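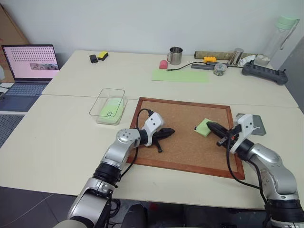 Figure 1. Bench layout with the framed cork board on the front table section and the light-green foam block on the cork.

Work Surfaces for Light Parts on a Shared Bench
Project report, Hovside workshop course
Submitted 07/11/2010

1. Background

The bench in the Hovside workshop consists of two cream-colored table sections pushed together. The joint between them leaves a seam across the middle of the bench. Small, light parts placed on the bare surface tend to shift when something is set down nearby, and foam parts are the worst case. The course assignment in June asked each group to pick one bench problem and measure it before proposing a change. We chose part placement.

2. Materials

The work surface is a rectangular cork board in a reddish-brown wooden frame, laid flat in the center of the front section. The test part is a light-green foam block. A clear plastic container with an open top stands to the left of the board and holds a light-green sheet marked with a crosshair in a circle. A longer sheet of light-green paper lies on the rear section. Sheets were printed on the department's Riso.

Everything else was kept to the rear section where possible: sponge, steel mug, hub, small round container of mixed items, cloth. The flat gray square plate is the exception. It sits partly under the right edge of the frame.

3. Method

A placement consisted of setting the foam block on a marked outline and then setting the steel mug down once on the same table section. A placement was scored as held if the block still covered its outline afterward. Outlines were drawn in soft pencil on the cork and on masking tape for the bare table. Placements were made in runs of around 20, after which the surface was wiped with the dry cloth and the outline checked.

The two surfaces were alternated by run. The table sections were not moved between runs. The plate was removed for the scored runs and put back afterward.

4. Results

We recorded 264 placements over both surfaces. The block held in 201 of them. Most of the failures were on the bare table, and 29 of the failures were in positions close to the seam. On the cork, failures were mainly at the edge of the board, where the block touched the frame on the way down and was set crooked.

The pencil outlines on the cork wore faster than expected and had to be redrawn twice. Redrawing may have moved the outline by a small amount. We did not correct for it.

5. Discussion

Cork is an adequate surface for parts of this weight. The frame is useful for stopping parts that roll but takes away usable area near the edge, and a block placed there is harder to set square. An unframed sheet of the same size, taped down, would be worth comparing. The supplier we asked, Gindbridge, sells cork only in framed boards or full rolls.

With the plate under the frame, the board may not lie level. We tried a few unscored placements in this condition and saw no clear effect. The Güler handbook used in the course recommends leveling any loose work surface before use, and the plate should be stored elsewhere.

6. Recommendations

Keep the board on the front section, clear of the seam.
Leave a margin inside the frame with no part positions.
Store the gray plate on the rear section.
Replace pencil outlines with a printed sheet pinned at the corners.

7. Remaining work

Only one block was tested. Heavier parts, and parts with a smooth underside, should be run on both surfaces using the same scoring rule.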